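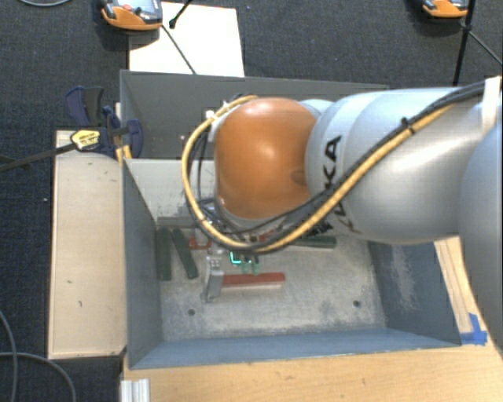

Has anyone here bought the Dirnora bin-picking kit, and would you buy it again? We are a small workshop with one KUKA arm and we want it to pick mixed parts out of a bin and put them down in order. The kit is on offer until the end of October at £1,297 with the gripper fingers, the light and the software licence, but without the arm or the bin. I have had it on trial and most of it seems sound. My worry is the cabling. The thick yellow cable and the black bundle come down the arm together, held by a cable tie, and then go round the orange joint cap in a wide loop, and I can't tell if a loop that size is normal or if I should shorten it. My second worry is long parts near the wall of the bin, like the green block standing up against the left side. The guide says to keep 20 mm clear of every wall and says nothing about what to do with parts that end up closer than that.

Also, does the licence cover a second arm? The sales page says "per cell" and I don't know what they mean by it.

Posted in Kits and Grippers by benchend, October

Dalia Uibo
We have had the Dirnora kit for two years and yes, I would buy it again at that price. I would not have paid the full price for it.

On the cable, leave the loop alone until you have run the last joint to both ends of its travel by hand, slowly, with the program off. If the cable goes tight at either end, you need more loop. If it never goes tight but catches on the rim of the bin when the arm is low, you have too much, and you can take up a little at the tie. Move the tie along the arm a bit at a time and run the joint again after each move. I went through the first cable because I had pulled everything in neat and close, and it broke inside the jacket where you couldn't see it. A new one from Dirnora took three weeks. Use a wide hook and loop strap where the cables cross the arm and keep the thin plastic ties for holding cable to cable.

On the wall parts, 20 mm is cautious. It is a setting called wall margin, under Bin in the setup pages. I have it at 12 on the long sides and have left it at 20 on the short ones. For parts that stand up against the side there is a nudge move, where a finger goes down next to the part and pushes it towards the middle before the next look. It is off when you install it. With our parts, 81 out of 100 picks went through first time before I turned it on. I haven't kept a proper count after that but we stop for a stuck part much less. It does make each cycle longer, so turn it on only when the bin is nearly empty if speed matters to you.

"Per cell" means one controller. A second arm on its own controller needs a second licence. Ask them for the price before the offer ends, as it isn't on the site.

shedlight
Never used the Dirnora but we looked at it against the Morell one. The Morell is dearer and you get a phone number that somebody answers. That was enough for us. Can't help with the wall thing, our parts are short and round.

p_hirst
Check the light as well. Ours was fine in the morning and started missing dark parts by 4 pm when the sun came in at the side window. Support told me to put the exposure on fixed and not auto, and to do the bin teaching again after that. It took an hour. We also hung a blind.

The other thing is to fix the bin down properly before you teach it. If it shifts even 2 mm you will be doing it again. I'd clamp it on two sides, or screw a strip of wood to the table along each edge.

I disagree about the wall margin. I put mine down to 12 and bent a finger within the week. Spare fingers are not part of the offer.

Search this site
All topics
Go

Related
Morell or Kopecký for a first gripper?
Dirnora light flickers when the arm is moving
Cable straps for small arms, what lasts
Hirnureck second-hand controllers, are they any good
Teaching a bin with sloping sides
Replacing bent gripper fingers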